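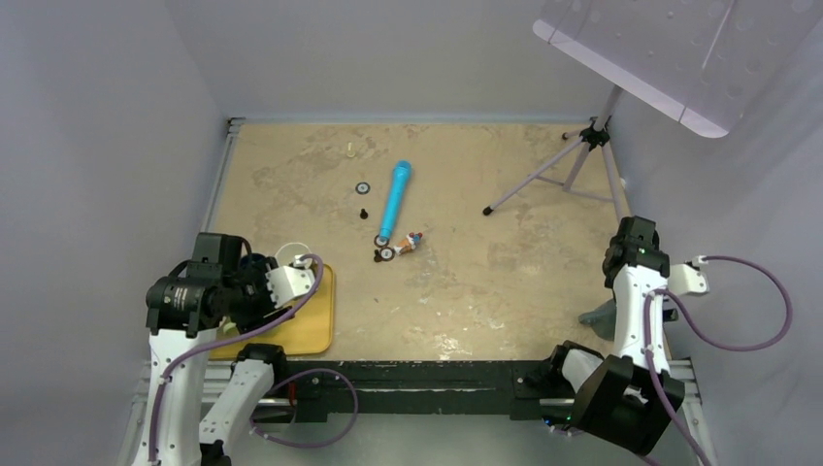
Olex_fan: Sceptical about "one tray, everything goes in" as a tidying method for small toys. A yellow tray that size takes a cup and not much else, and the little figurine and the round discs still end up all over the table. Portela want 88 for their tray set. For what?

viorica_k: It works if you clear up every evening - mine takes 5 minutes.

Olex_fan: Five minutes of moving clutter from one spot to another.
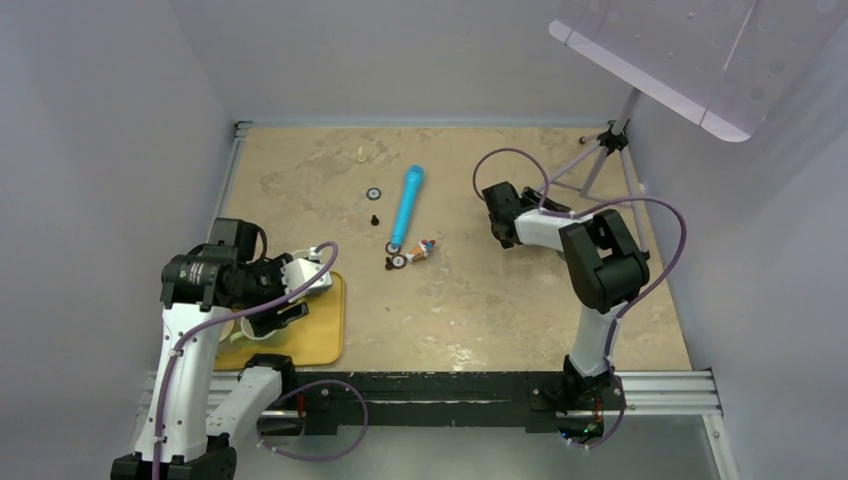
Marin Lazarević: Disagree with both of you. Trays are fine, but keep fewer bits. We had 400 in a drawer and no tray was fixing that.

Olex_fan: So no tray needed, then.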